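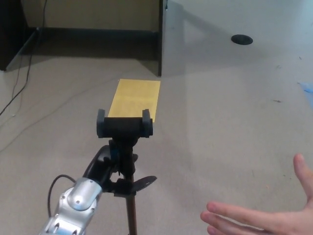

Capítulo 5
Preparação do acompanhador de hinos Desari para o culto

Este capítulo destina-se à pessoa que prepara a música na igreja, seja o organista ou outra pessoa da comunidade. Não é necessário saber ler partituras. Quem já fez a primeira ligação do aparelho (capítulo 2) pode começar diretamente em 5.1.

O Desari contém o hinário completo de 206 hinos, com introdução, estrofes e amém. Os salmos cantados não fazem parte do hinário e encontram-se no menu Salmos, que tem o seu próprio capítulo.

5.1 Antes de começar

Tenha consigo a ordem do culto já aprovada pelo pastor ou pelo oficiante. Para cada hino são precisas as informações seguintes:

- o número do hino
- as estrofes que vão ser cantadas
- o tom, se for diferente do tom impresso
- se há amém no fim

Nota: a numeração segue a edição do hinário escolhida no primeiro arranque. Se a sua igreja mudou de edição, altere primeiro esta escolha em Definições > Edição. As listas guardadas com a edição antiga não são convertidas e devem ser feitas de novo.

5.2 Criar a lista do culto

1. Ligue o aparelho e espere que apareça o menu principal. O arranque pode demorar até 60 segundos.
2. Escolha Cultos > Novo.
3. Escreva um nome para a lista. Recomendamos o nome do domingo no calendário litúrgico, por exemplo «Primeiro de Quaresma». As datas sozinhas confundem-se facilmente passados alguns meses.
4. Escolha Adicionar hino e introduza o número com o teclado. O primeiro verso aparece no visor. Compare-o com a ordem do culto antes de confirmar.
5. Repita o passo anterior até a lista estar completa.
6. Para mudar a posição de um hino, prima e mantenha a tecla Mover e utilize as setas.
7. Prima Guardar.

Nota: um mesmo hino pode entrar na lista mais do que uma vez. Isto é útil quando a comunidade canta uma estrofe antes da leitura e as restantes depois do sermão.

Atenção: se desligar o aparelho antes de premir Guardar, a lista perde-se. O aparelho não faz nenhuma pergunta ao desligar.

5.3 Escolher as estrofes

Por defeito, o Desari toca todas as estrofes. Para omitir algumas:

1. Selecione o hino na lista e prima Detalhes.
2. Desça até Estrofes. As estrofes ativas têm um ponto ao lado do número.
3. Retire o ponto das estrofes que não vão ser cantadas.
4. Em Refrão, indique se este se canta depois de cada estrofe ou só no fim.
5. Prima Voltar.

A última estrofe ativa é tocada com um registo mais cheio. Quem prefere o mesmo som do princípio ao fim pode desligar esta função em Detalhes > Última estrofe.

5.4 Introdução e respiração

A introdução pode ser longa (a melodia inteira), curta (a última frase) ou só a primeira nota. Para hinos pouco conhecidos aconselhamos a introdução longa. Para as respostas depois da oração, a primeira nota é geralmente suficiente.

O valor Respiração define a pausa entre as estrofes. O valor de fábrica é 2 e pode ser aumentado até 5. As comunidades grandes, ou as igrejas com muito eco, precisam normalmente de um valor mais alto.

Atenção: não altere a Respiração durante um hino. A alteração só tem efeito no hino seguinte e o visor mostra, entretanto, um valor que ainda não está a ser usado.

5.5 Tom e andamento

O tom pode subir ou descer em meios-tons, com as teclas + e −, enquanto Detalhes está aberto. A alteração vale apenas para esta lista. O andamento regula-se da mesma forma no campo seguinte.

Vanderleia Figueiredo, que dirigiu os ensaios com as comunidades durante a preparação deste manual, recomenda experimentar cada tom novo com a voz e com a igreja vazia, cantando pelo menos uma estrofe. Um hino que se canta bem à noite pode ser demasiado agudo no culto da manhã.

5.6 Ensaio

1. Abra a lista e prima Ensaio.
2. Regule o volume a partir do último banco. Junto do altar ou do púlpito o som parece sempre mais forte.
3. Ouça o começo e o fim de cada hino. A tecla Saltar leva diretamente à última estrofe.
4. Verifique que o amém aparece só onde foi pedido.
5. Prima Terminar ensaio. O aparelho volta ao primeiro hino.

Nota: no modo Ensaio, o comando à distância Firna não responde. Para ensaiar com o comando, utilize o modo Culto.

5.7 Durante o culto

Abra a lista e prima Culto. O visor fica com luz reduzida e as teclas de edição ficam bloqueadas. Cada hino começa com Iniciar e, no fim, o aparelho espera pela próxima ordem. Ele nunca passa sozinho ao hino seguinte.

Se o oficiante pedir um hino que não está na lista, prima Livre, introduza o número e prima Iniciar. Depois deste hino, a lista continua no ponto onde estava.

Para interromper no fim da estrofe, prima Parar uma vez. Se premir duas vezes, o som termina imediatamente.

Atenção: na celebração da Ceia, quando a duração da distribuição não é conhecida, ative Repetir antes de iniciar o hino. Para terminar, prima Parar uma só vez e deixe a estrofe chegar ao fim.

5.8 Listas para o ano litúrgico

As listas guardadas podem ser copiadas e utilizadas no ano seguinte. Escolha Cultos > Copiar e dê um nome novo à cópia. Sugerimos preparar as listas do Advento ainda em novembro, quando há tempo para ensaiar os hinos que se cantam uma vez por ano.

Para guardar as listas fora do aparelho, consulte o capítulo 6, Cópia de segurança.

Texto: Odair Bastos. Revisão do capítulo: 27 de fevereiro de 2018. Irileck, documentação para igrejas e capelas.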